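Brosau sucht eine Aushilfe für den Packtisch (m/w/d)

Teilzeit, 20 Stunden pro Woche, Beginn nach Absprache

Wir verschicken Dinge, die leicht wegrollen. Gläser, Becher, Windlichter, Dosen, vieles davon geriffelt, mattiert und von der festen Überzeugung getragen, dass der Boden der bessere Ort sei. Deshalb liegen auf unseren Tischen dicke Matten, und deshalb suchen wir jemanden, der ein zylindrisches Objekt ansehen kann, ohne sofort Kaffee darauf abzustellen.

Zu tun gibt es Folgendes: Ware auspacken, auf der Matte ablegen, ringsum auf Kratzer und Sprünge prüfen, einwickeln, in den passenden Karton setzen. Der passende Karton ist der, der zugeht. Im Sortiment sind derzeit 525 Artikel, und für fast 20 davon gibt es eine Packanweisung. Den Rest kennt Veronica Dobre auswendig. Sie arbeitet Sie ein und beantwortet Fragen auch beim dritten Mal freundlich, beim vierten schriftlich.
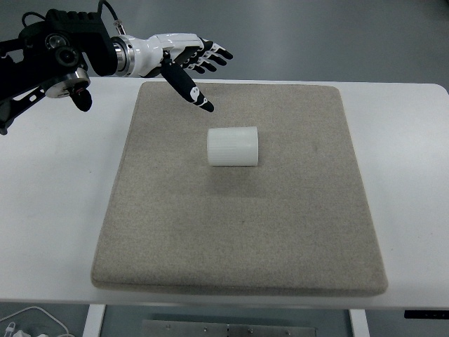
Muss ich Erfahrung im Verpacken mitbringen?

Ruhige Hände und etwas Geduld reichen aus. Wer schon einmal mit Geschirr umgezogen ist und danach noch welches hatte, gilt bei uns als Fachkraft.

Die Tische sind weiß, man sieht also jeden Krümel. Gegessen wird nebenan. Seit April haben wir dort auch wieder eine Spülmaschine, über deren richtige Beladung bereits zwei Denkschulen bestehen. Sie müssen sich in der Probezeit keiner anschließen.

Wir bieten 17 Euro die Stunde, feste Schichten am Vormittag, einen Spind mit Schlüssel (der Schlüssel klemmt) und zweite Wahl zum Mitnehmen. Nach einem Jahr besitzen Sie mehr Windlichter, als Ihre Wohnung Fensterbänke hat.

Bewerbungen bitte formlos an Florin Iordache, Personal, Kennziffer 893. Ein kurzer Lebenslauf genügt, ein Foto brauchen wir nicht. Das Wort »Teamplayer« dürfen Sie weglassen. Wer vorher den Packraum sehen möchte, ruft an und lässt sich mit dem Versand verbinden.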